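Leriten to open packed-lunch and snack room at its Kusier site

June 2020

Leriten has confirmed that its new snack room at the Kusier site will open to staff next month. The room replaces the former ground-floor store and will serve the 100 employees who work across the three daily shifts.

The room has been fitted out by Eteck, which also supplied the shelving and storage tubs. It provides 28 open shelves for bagged and boxed goods, a sink, two worktops and seating for 20 people. The seating has been spaced in line with current guidance, and further places may be added when that guidance changes.

Packaged goods will be kept in the room under a simple storage plan agreed with staff earlier this year. Bags are to be placed with the printed front facing outwards and the barcode within easy reach, so that stock can be checked without emptying a shelf. Opened bags must be folded down, clipped and moved to a lidded tub by the end of the shift. Unclaimed food will be cleared every Friday afternoon.

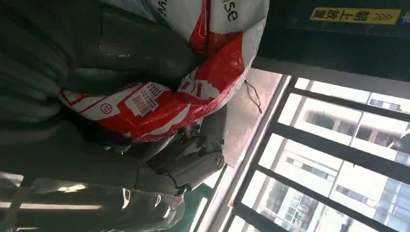

Glossy red and white plastic packaging with a barcode patch and a round red logo.

The opening range consists of 54 lines, chosen after a staff survey held in December. Savoury snacks, rice crackers and dried fruit received the most votes, and a shelf has been set aside for goods without nuts. Prices will be shown on the shelf edge. Payment will be by card only.

A spokesperson for Leriten said: "Staff at Kusier have asked for a proper place to keep and eat food for a long time. The old arrangement, with two cupboards and a trolley in the corridor, did not meet the needs of a site of this size. We are pleased to be able to offer something better, and we thank employees for their patience while the work was carried out."

Empty plastic packaging should be placed in the marked bin beside the door and will be collected by Xue, the site's waste contractor. Food waste has a separate bin under the sink. Employees are asked not to leave crisp or snack bags in the paper recycling on the upper floors.

The snack room will be open during all shifts and closed for cleaning between 3 pm and 3.30 pm each day. Staff who wish to suggest goods for the next range may do so on the form held at reception.

Notes to editors

Leriten makes and supplies household storage goods. The Kusier site houses its packing hall, offices and customer service team. Media enquiries should be addressed to the Leriten press office.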